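**Ticket: linker Arm sackt beim Greifen ab, Station Tristwood**
Status: offen (wieder)
Angelegt: 2024-01-20

So, ich mach das Ding jetzt doch nochmal auf, obwohl ich es gestern schon fast geschlossen hatte. Kurzfassung: Der linke Arm fährt sauber über den Becher, Greifer geht runter, und kurz vor dem Zugreifen verliert das Schultergelenk die Haltekraft. Nicht immer! Das ist ja das Nervige. Mal laufen 60 Zyklen am Stück durch und ich hol mir schon einen Kaffee, und dann plumpst er zweimal hintereinander auf die Tischplatte.

Im Log sieht das so aus:

```
[arm_l] goal reached, j2 load 41%
[arm_l] j2 timeout, retry 1
[arm_l] j2 timeout, retry 2
[arm_l] bus: no response (id 2)
[arm_l] torque off
```

Zuerst dachte ich an Überhitzung, weil wir das im Mai schon mal hatten. Also Temperatur mitgeschrieben, bleibt aber brav unten. Dann Netzteil getauscht gegen das vom Stostwood-Aufbau (steht gerade eh still), kein Unterschied. Dann die Geschwindigkeit auf 30 % runter, und da wurde es tatsächlich besser, aber weg war es nicht. Und langsamer fahren ist ja auch keine Lösung, wir wollen die Aufgabe irgendwann mal fertig kriegen.

Was ich bisher durch habe:

- Firmware auf beiden Armen neu geflasht, Stand ist gleich
- IDs geprüft, keine doppelt
- Servo 2 gegen Ersatz von Bralex getauscht, Fehler kommt trotzdem
- Timeout in der Config von 30 auf 100 ms hoch: seltener, dafür ruckelt er
- Schrauben am Greifer nachgezogen (war eine locker, hatte aber nichts damit zu tun)

Der rechte Arm läuft übrigens völlig unauffällig, mit derselben Config. Ich hab auch mal die Controllerboards überkreuz gesteckt, und der Fehler bleibt links. Board ist also raus, würde ich sagen. Bleibt für mich das Kabel, und zwar das Stück, das bei jeder Bewegung mitgebogen wird. Wenn ich bei stehendem Arm am Stecker wackle, passiert nichts, aber gestreckt hab ich das noch nicht probiert (allein etwas fummelig, man will ja die Hand nicht drunter haben, wenn das Drehmoment weggeht).

Ach ja, und Not-Aus: Der greift in dem Moment nicht, weil der Arm ja schon stromlos fällt. Finde ich ehrlich gesagt den unangenehmeren Teil an der Geschichte. Bis das geklärt ist, bitte keine Finger unter den Greifer, auch nicht mal eben schnell zum Becher geraderücken!

Die Aufgabe ist die aus dem Tedesco-Satz, roter Würfel und Pappbecher, beide Arme am Tisch:
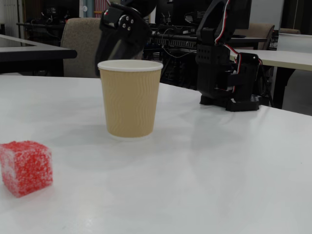 Tedesco-Support schrieb dazu, 500 Zyklen mit abgeklemmtem Greifer wären der schnellste Test, denn wenn der Fehler dann ausbleibt, liegt es am letzten Kabelstück und nicht an der Schulter. Die ID 2 tauche im Log nur deshalb auf, weil sie als erste abgefragt werde. Den Timeout solle ich vorher unbedingt wieder auf 30 ms stellen, sonst versteckt man sich die Aussetzer selbst.

Okay, das mit der ID wusste ich nicht, dann war der Servotausch wohl für die Katz. Timeout ist zurückgestellt, Greifer klemme ich am Montag ab und lass das durchlaufen. Ersatzkabel hab ich vorsichtshalber schon mal bestellt. Log hänge ich dann hier an.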